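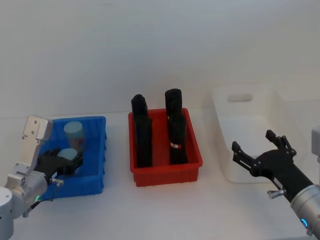

The grasp planner in Joltik has been dropping contact points on thin-walled objects since I moved us to the new collision library, and I think I now know why. When a target stands inside a bin, the planner grows the bin walls by the safety margin before it filters the candidate grasps. With the left gripper down in the blue bin, one pale blue cylinder between its fingers and a beige-looking cup with a pale blue top standing further back, the margin from the front wall takes up a good part of the space the fingers need. The planner then throws away most of the side grasps and keeps whatever is left, usually something near the top of the object.

I replayed 332 logged plans against both versions. The old library rejected 12 of them. The new one rejected 321, nearly all on wall clearance. The margin value in the config is the same in both, but the new library applies it to each mesh and then again to the pair, so we pay for it twice.

Beatriz Esteves wrote:

> Are you sure it isn't the perception side? On the Vetby branch
> the bin pose jumps when an arm comes across the view, and
> that would also push the walls inwards. I would check this
> before touching the margins. Also, does the second arm
> plan against the same scene or does it still have its own copy?

I checked the pose first. I froze it at the value from the start of each log and ran everything again, and the rejections were the same. The jump you describe is real, but it belongs in its own ticket.

On the second question, both arms read the same scene now. The right one still waits for the left to report its grasp before it asks for a plan of its own. I would like to change that, but after this is fixed.

The patch is on the Peixoto branch. It sets the per-mesh margin to zero and leaves the pair margin alone. I also raised the candidate limit to 2,000, as the old limit hid the problem in the tests. Planning is slower with it. If anyone objects to the limit, say so and I will split it out.

Drondance users should not merge yet. Their config sets the margin per mesh only, so with this patch they would have none at all.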